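# Give Every Worker a Locker With a Key

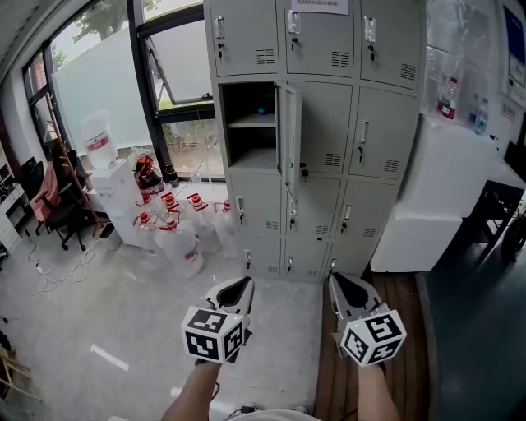 **Opinion | Work and Offices**

Sindell moved its Loveck staff to shared desks in June. There are 70 seats on the third floor for everyone who might come in, and you book one on your phone the night before. I have worked under this kind of plan at two companies now, and I think the seats are the smaller problem. The bigger one is that most of these plans leave people with no place to put their things.

When you had a desk, you had a drawer. It held a phone charger, a spare shirt, headache pills, a mug, the shoes you changed into. It wasn't a benefit and it wasn't written into any contract. It came with the furniture. When the desks went, the drawers went too, and the usual replacement is an open shelf near the coffee machine or an app-controlled locker that you lose at the end of the day.

The day locker sounds reasonable until you use one. You are given a compartment at nine and must clear it by seven. Anything left inside is bagged and taken to the front desk. So people carry everything home and back again, every day, on the bus. I know people who come in with a backpack and a shopping bag and leave with the same two bags. If a company wants staff in the office three days a week, it shouldn't ask them to pack as though they were catching a train.

A plain metal locker with a key solves this. It needs no login and no battery. It works when the network is down. If the key is lost, someone with a spare opens the door, and a new lock can be fitted later. My last employer, Dromia, bought a bank of them secondhand for $2,580, delivery included. That was less than one year of the license for the smart lockers it had been considering, which came to $4,000 and did not include the lockers.

There are fair objections. The first is space. Lockers take up wall, and office space is paid for by the square foot. But they stack, and a row of them fits in a corridor or behind a door where no desk would go. The second is that assigned lockers sit unused when people are away. That's true, and it doesn't matter much. A locker holding a pair of shoes for two weeks costs the company nothing extra. Mailboxes are empty most of the day as well.

The third objection is the one managers tend to raise in private, which is that people will fill lockers with junk and forget about it. Some will. At Dromia there was a clear-out once a year, with a notice put up a month ahead. The last one turned up an unclaimed umbrella and a lot of soy sauce packets. I don't think that is a serious risk to any business.

Privacy matters here too. An app-controlled locker keeps a record of every time you open it. Most companies have no use for that record, but it exists, and sooner or later a manager will ask to see it. What an employee keeps at work may include medicine, a breast pump, a letter from a lawyer, or a change of clothes for a job interview across town. There should be one small door in the building that can be opened without making an entry in a log.

The city's own offices in the Tănase building have kept their old lockers through two renovations. Staff there are on shared desks like the rest of us, and the complaints I hear from them are about noise and the heating. Storage doesn't come up.

Sindell says it will review the new floor after 5 months. I'd ask for one thing in that review: a locker for each person on the payroll, with a key, kept for as long as they work there. The desk booking system can stay. I've gotten used to it, apart from the seats by the elevator.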